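Chapter 12
Mat Boards and Window Openings

A mat separates the artwork from the glass and gives the eye a place to rest. This chapter covers the choice of board, the measuring of the opening, and the cutting of a beveled edge. Students should have finished the exercises on glass handling before they begin.

Board is sold by thickness and by core. The Nendard method, used in this book, sets the border width first and the opening second. For a print 220 millimeters wide, a border of 40 millimeters is a sound starting point.

Color is chosen with the room in mind as well as the print.

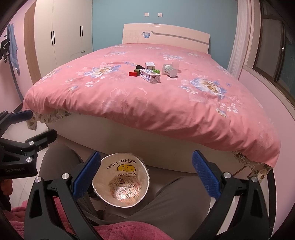
Figure 12.1. Bedroom with light blue wall and pink floral comforter.

Key terms: bevel, core, overcut, window.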